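Cell Notes: Setting Up the Memory Station

The autumn service of Cell 2 was completed on 23rd September. The following account is written for those who operate similar equipment and who have asked how the memory station is prepared after a fixture change. It concerns one machine only, and the values given should not be carried over to another cell without checking.

Cell 2 handles desktop computers that arrive at the Nutulden workshop for refurbishment. Its principal duty is the fitting of memory modules into boards that have already been cleaned and inspected at the bench. The arm works from above with the case lying on its side in the fixture. The side panel is removed by hand before the case is loaded, and the cables are dressed by hand as well. I have been responsible for the cell since January, when it was moved from the rear bay.

The previous fixture was a plain tray with adjustable stops. It held the case adequately, but the stops drifted over a long shift, and the arm would arrive at the slots slightly to one side. The replacement was supplied by Zieliński and clamps the case at two opposite corners. Fitting it required the complete teaching procedure to be repeated, beginning with the base reference and ending with the individual slot positions.

The order of work was as follows. The cell was isolated and locked off. The old tray was unbolted and the table was wiped down and checked with a straightedge. The new fixture was bolted down finger-tight, squared against the reference edge, and then tightened in a cross pattern. Power was restored, the arm was sent to its home position, and the base reference was taken on the three table pins. The gripper was then checked for play. One finger had a loose screw, which was removed, cleaned and refitted with thread compound from the Dremirico kit.

Teaching was carried out at reduced speed, with the case open and without power. The processor socket serves as the first landmark, as its metal bracket has well-defined corners and is in a known position relative to the slots on any given board model. The gripper is brought down toward the lower edge of the bracket and stopped short of it, and the offset is recorded. From there the arm is moved up the board to the memory slots. Each of these is taught separately, even though they are parallel and the spacing could be calculated.
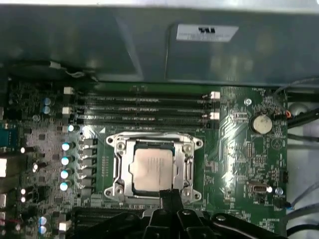
According to Sheyla Cuadros, teaching every slot is a waste of an afternoon, and two points at opposite ends of the bank would give the same result if the fixture is square. The objection is a reasonable one. The calculated positions were compared with the taught ones on this occasion, and the agreement was good for the first three slots. The fourth differed by enough to cause a module to bind on entry. The cause has not been established. Until it has been, all slots will continue to be taught separately, and the comparison will be entered in the log at each service so that the question can be settled properly.

Insertion force was set next. The arm presses one end of the module and then the other, and it stops if the force rises before the expected depth has been reached. The old program allowed a generous margin, which had been chosen to suit the drifting stops. With the new fixture the margin could be reduced. A scrap board was used for the first 14 insertions, and the latches were inspected by eye after each. Two of the early attempts stopped short and were traced to a depth value copied from the old program. Once it had been corrected, the remainder proceeded without a stop.

Cable clearance deserves a separate mention. A loose cable near the slots can be caught by the gripper on the way down, and the force check does not detect this reliably. The loading instruction has therefore been amended to require that the operator pass a hand along the upper edge of the board before closing the guard.

The finished program is stored as number 2112 on the Zestley controller, and a printed copy of the offsets is kept in the cabinet door. The earlier program has been retained but locked, as it refers to a fixture that is no longer fitted.

Items outstanding: a replacement for the worn cable guide on the second joint, a new straightedge, and a decision on whether the finger screws should be checked weekly or at each fixture change. I would favor weekly.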